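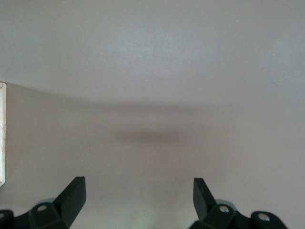
Jayson Cruzado wrote:
Before you touch the calibration again, check the finger bolts. I had the same complaint from my machine last December and I spent two evenings in the software for nothing. It was one bolt on the right side, turning by hand.

edgardo_m wrote:
Thank you Jayson. I did check them, I should have written it in my first message. All are tight and I put a line of paint marker on the outer ones afterwards so I will see if they move.

To repeat the problem for those who come from the other thread: Dornoter gripper on the small arm, wrist camera above the fingers, feeding blanks into the Zovov press. From one shift to the next the left finger arrives first and pushes the part before the right finger touches it. The part turns a little and then it does not sit in the nest. The picture is fingers open at the teach position, nothing between them.

Edgardo Magbanua
Maintenance, night shift

genalyn.a wrote:
How many cycles since the last time you greased the slides? Ours starts to do this when the grease is old. One side goes heavy and the other side runs ahead.

edgardo_m wrote:
The counter is reset each time we change the programme so I cannot say the total. Since the reset it shows 864. The grease is from before that, I would have to look in the book.

Rivera_C wrote:
I do not agree with grease. If the slide is heavy you see it also in the closing time, and he says nothing about the closing time. For me it is the zero. Somebody moved the fingers by hand with the power off, then switched on and accepted the message without reading it. We had this at Berenero each time a new person came to the cell.

Looking at the picture, both tips end at about the same height, so I don't think a finger is bent. The left one stands nearer to its side of the view than the right one, but from one photo I would not decide anything. The camera can also be mounted a little turned.

genalyn.a wrote:
Crisanto, with respect, the closing time will not show it if the controller compensates. Ours gave the same time every cycle and the slide was full of black paste. I cleaned it, new grease, and it was finished in one hour. Cleaning costs him nothing. If he changes the zero first and the slide is dirty, he has two problems.

Rivera_C wrote:
And if he takes the slide apart first and the zero is wrong, he has a clean gripper which is still wrong :)

But fine, the order is a matter of taste. I would do this:

1. Write down the present offset values before anything.
2. Open fully, measure each tip from the centre of the flange, with a caliper and not from the camera.
3. Close on a gauge block, measure again.
4. If the difference is the same open and closed, it is the zero. If it changes, it is the slide or the bearing.

Jayson Cruzado wrote:
Step 4 is good, I will steal it. One question, did somebody change the camera bracket? When I changed mine to the Stefanou one, the view moved and I believed for a whole day that the gripper was not centred.

edgardo_m wrote:
The bracket is the original one. I will do the measuring tonight at the meal break, the press is stopped then.

edgardo_m wrote:
So, I have measured. Fully open, the left tip is further from the centre by 5 tenths. Closed on the block it is less than one tenth. So it changes, and according to Crisanto's list this is the slide. I must say sorry to the zero.

I took off the left side. The grease was hard at the end of the travel, nearly like wax, and there was metal dust in it from the blanks. The right side was better but not good. Cleaned both, put new grease, mounted again with the same offsets I wrote down.

genalyn.a wrote:
:) What grease did you use? Please not the copper one.

edgardo_m wrote:
The white one from the maker, it came in the box with the spare fingers. I ran 190 cycles without parts and then the normal job.

Rivera_C wrote:
I accept the slide. But please run it longer before you close the subject. Fresh grease makes everybody happy for one shift. And measure again in the open position, you did not write this value.

edgardo_m wrote:
You are right, I forgot to write it. Open it is now two tenths, same side. The parts sit in the nest, 498 since the cleaning and no reject for position. I don't know if two tenths is normal for this model. The manual gives a value only for closed.

Ronaldo Marquez wrote:
Two tenths open is what I have on both of mine and they run well. I would leave it. Put the grease interval on the cell door where the operators see it.

Jayson Cruzado wrote:
Mine is one tenth, but it is a newer one. Did you fit wipers on the slides? With blanks that make dust I would ask for them.

edgardo_m wrote:
No wipers. I did not know they exist for the Dornoter, do you have a part number?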